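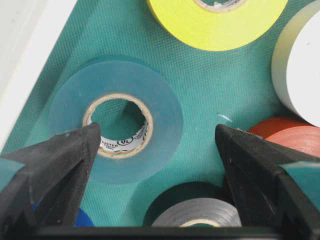 Teal electrical tape on the mat, UL listing inside the core.

Shuzhen Han lent me the Parsons ledger in October. It covers 22 women who wound coils at the Flarkeck works, and the company history mentions 2 of them. 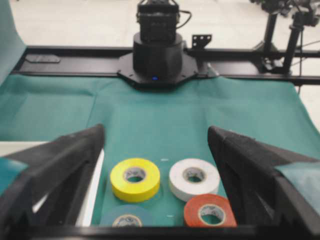 The payroll pages list men by trade and women by first name only. Haiyan Kong matched 12 of the names to parish records. The rest stay open.

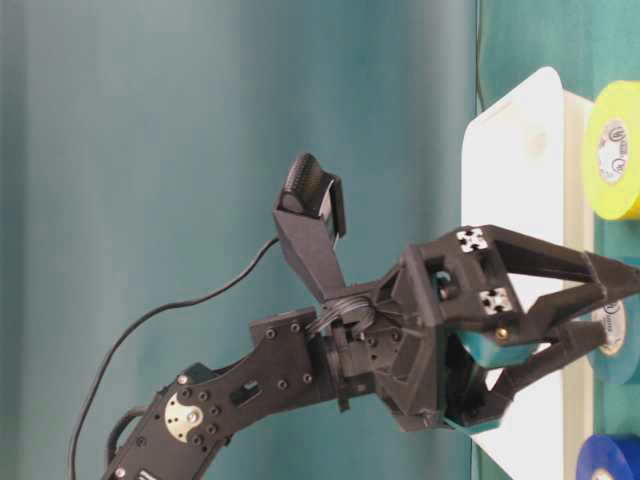
Rates were set per 100 coils. The women's rate was lower in every column I checked, for the same gauge of wire. I still have the last section to transcribe.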